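6.4 Recovering from a protective stop at the Skonus cell

The Jasimix controller raises fault 193 when the arm meets more force than the limit set for the current task. The arm holds position and the brakes engage. The gripper keeps its last grip force – it does not open by itself.

CAUTION: Do not reach between the fingers while fault 193 is active.

1. Press the emergency stop on the pendant.
2. Look at the gripper from both sides. Note whether a finger is touching a part, a cable or the fixture.
3. If a finger is touching anything, support the part by hand from outside the finger travel before you go on.
4. Release the emergency stop and select Manual. Set speed to 40 mm/s or lower.
5. Jog straight back along the tool axis for 100 mm. Do not rotate the wrist until the fingers are clear.

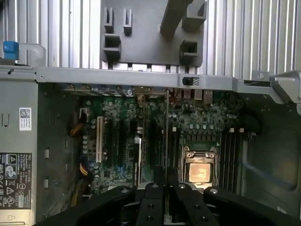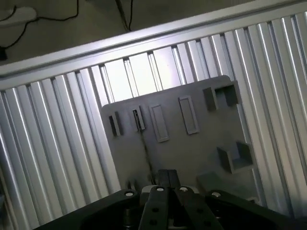 Figure 6-3. Wrist camera views: gripper over the open computer tower (first) and gripper facing the gray plate (second).

6. Check the fingers for play and the four fasteners across the gripper for looseness.
7. Open the Tsikata log and save the force trace. If the peak is over 80 N, run the wrist calibration in Section 7 before restarting.
8. Clear the fault and run the task once in Manual.

NOTE: Work over an exposed processor or memory slots needs its own force limit. Do not reuse the limit from the plate task.

If fault 193 comes back at the same point, leave the cell stopped and contact Sakari service with the saved trace.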